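Ticket 1640: Andgate drip timer skips bed 6

Okay, so my tomatoes are crisping again!
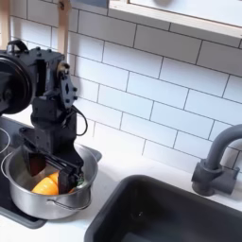

Hüsnü Dönmez, plot holder

Bed 5 waters fine, bed 6 gets nothing (same hose, same Trokis valve). I swapped the battery and cleaned the filter. 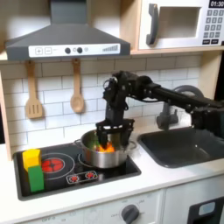

Ustyna Stasiv: Did you flush the line after September? Mine was full of grit.

Flushed it tonight, still nothing,

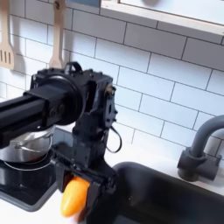

and the valve clicks when I run it by hand.
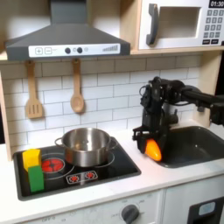 The timer menu is my next suspect. I set bed 6 to 71 percent flow, I think. It could use plain plus and minus buttons like the ones on that toy range hood! Resetting it tomorrow.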